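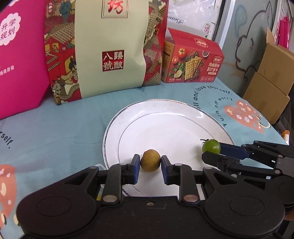
**Figure 1.** Small brown fruit above a white plate with a beaded edge. A green fruit with its stem attached rests on the right side of the plate.

### 3.2 Fruit and serving ware

The table arrangements in the Plisholm study were drawn from a list of 593 household settings, of which 233 involved fresh or imitation fruit. This section considers the mixed fruit group, in which items of unequal size share one surface and one plate. Printed and plain cloths were both allowed, and packages already standing on a table were left in place.

Size was recorded on the scale proposed by Mitova, which separates fruit that fills the palm from fruit that can be held between two fingertips. Oranges belong to the first class. The small brown and green fruits shown in Figure 1 belong to the second. Color was noted separately, as brown fruits were often confused with one another in the written records.

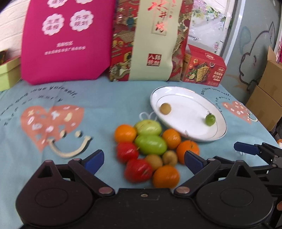 **Figure 2.** Mixed fruit group on a blue cloth, with four oranges among red, green and brown fruits. Two small fruits are on the plate.

In the mixed group, small fruits tend to settle in the gaps between larger ones, as the two brown fruits do in Figure 2. Amini treats such a cluster as a single pile when every item touches at least one other. We follow that rule but list plated fruit apart from the pile, including cases where the plate rim overlaps it. Plate shape was entered as round or oval. Settings with up to 2 fruits on the plate were coded as partly served.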